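4.2 Surface colour and perceived age

Visitors in the Ondden survey were asked to judge the age of wall finishes by colour alone. Of 1,129 answers, 700 named dark red as the oldest.

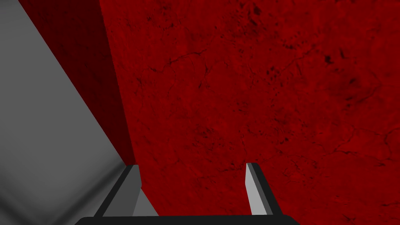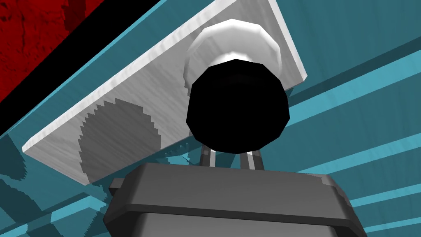 Figure 3. Computer-rendered views; the first has a dark red surface with fine black cracks.

The same tendency was noted by Liepiņa for painted plaster in country churches. We therefore treat cracking and colour as two separate factors in the 16 question pairs of Section 4.3.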